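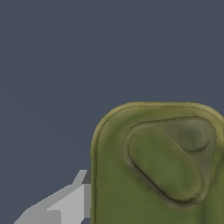 Figure 1. Computer-rendered view: a green object with a rounded corner and a paler raised rim, against a dark slate-blue background.

3.2 How households talk about their kitchen waste

When we began the interviews in Girnberg, we had expected people to talk mostly about smell and about the walk to the collection point, and they did talk about those things, at some length and often with a good deal of humor. What we had not planned for was how much they wanted to tell us about their habits at the sink. Of the 29 households that took part, 13 kept scraps on the counter during the day and carried them out after supper. The others had settled on all sorts of arrangements – a bowl in the refrigerator, a bag on the balcony, a lidded pail under the stairs – and most had kept to the same one for years.

We visited each household twice, first in January and then again after the new pickup schedule had started on 18th February. The second visits were shorter, though we were nearly always offered coffee, and it would have been a pity to hurry. People in the Hasow district, where the apartments are small and the stairs steep, spoke warmly of the more frequent pickup. In Katomo the mood was cooler. Many families there have gardens and had been composting long before the town took an interest, and they saw little in the new schedule for them.

Two households stopped sorting between our visits. Both had a new baby at home, and both told us they meant to start again in the spring. We have kept their first interviews in the analysis, with their permission, and return to them in Section 4, where we look at how sorting fits in with the rest of a busy week.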